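Can It Clear a Table Yet? Notes and Pictures from the Olero Workshop

Posted Jun 29, 2023
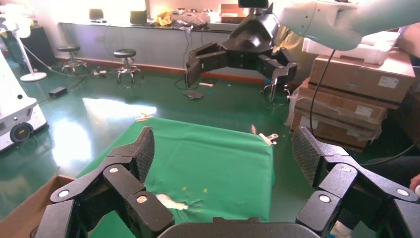
I have been asking one question for longer than I care to admit, and it is a very plain one: when will a machine do the small, dull chores that eat up my evenings and most of a shopkeeper's closing hour? I don't mean welding car doors. I mean wiping down a counter, folding a towel, picking up the bits that land on the floor after a long day. So when the folks at Olero said I could come by and spend a morning watching, I packed a sandwich and went (and stayed well past lunch, as it happens).

Two arms, black grippers and a bright green cloth over the table. The little white scrap on the cloth is the kind of thing you or I would pinch up without a thought, and I find it a much fairer test than a nice square block.

What I came away with is a mixed sort of hope. The Clorkura project keeps a list of 154 everyday chores, and I spent a good while reading it over coffee. Stacking and sorting look close to me. Crumbs, lint, soft cloth and anything that slides under something else look a good deal further off, and those are most of what I do at home!

My neighbors over at the Halliday hardware store ask me every spring whether they should wait for a robot to tidy the aisles. I told them in April to keep the broom, and I would say the same today, though I'd say it a little more slowly.

More pictures will go up after my visit to Skarnatov, where they are working on laundry.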